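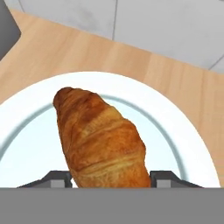
Trevach_Buttery
Replying to the notice on revised breakfast arrangements: our house would ask that the start of service remain at 7.15. Moving it to 7.45 leaves half an hour before the first coach departs for the Grube site, and with 722 residents across the two halls that is not sufficient.

Pranora Hall Office
Thank you for the response. The notice was issued on 17/06/2024 and comments are invited from all houses until the end of the month. For ease of reference, the proposals are as follows.
Breakfast service to run from 7.45 to 9.15 on teaching days.
Pastries to be supplied by Drestden under the new contract, baked from frozen on the premises.
Cooked items to be offered on 3 mornings a week in place of five.
Guests of residents to be charged at the full rate.

lower_court
The second point deserves more attention than it has received. Under the present arrangement croissants are delivered before seven and are generally past their best by half past eight. Baking on site in small batches would be a clear improvement, and Lower Court supports it.

Trevach_Buttery
We do not object to baking on site as such. Our concern is with the ovens. The Trevach kitchen has 2, and one of them is needed for cooked breakfasts until nine. If both are given over to pastry, residents with early placements will be offered toast and cereal.

gatehouse14
May I ask whether the Drestden range is made with butter or with vegetable fat? The tender summary published in February refers only to "laminated morning goods", which could mean either.

Pranora Hall Office
The croissants and pains au chocolat are all-butter. The fruit lattice is made with vegetable fat and is suitable for vegans. A full allergen list will be placed at each servery before the contract begins.

gatehouse14
Noted, with thanks. I would still request that the list be available online. Residents with a nut allergy should not have to read a laminated card at the front of a queue.

northstair
I must disagree with Lower Court. Small batches are attractive on paper, but the trial held at Grube last term produced long waits between trays, and on several mornings residents left without eating. A croissant that is twenty minutes late is of no use to a person with a nine o'clock laboratory session.

lower_court
The Grube trial used a single oven and one member of staff. It is not a fair comparison with what is proposed for the main halls.

northstair
It is the only evidence available to us. If the office holds better figures, they should be published.

Pranora Hall Office
The Grube figures will be added to the consultation page this week. The trial covered 13 mornings. We accept that waiting times were not recorded consistently, and the report says so.

Trevach_Buttery
Could the office also confirm the position on start times? We would be prepared to accept a cold service from 7.15, with pastries and cooked items following at 7.45. That would meet the needs of those on the coach and would leave the ovens free for the first batch.

eastwing_rep
East Wing would support a cold service on those terms, provided that hot drinks are included. We have had several comments on this from residents on hospital placements, for whom 7.45 is simply too late.

northstair
North Stair would also support it, although our view on the batch baking is unchanged.

Pranora Hall Office
The split start will be costed and put to the catering meeting as a formal option. Hot drinks can be included without additional staff. Houses wishing to submit written comments should send them to the hall office, marked "Breakfast" – comments left in this thread will be read, but only written submissions will be attached to the papers.

gatehouse14
Is the charge for guests open to comment as well, or has it been settled?

Pranora Hall Office
It is open to comment until the same date.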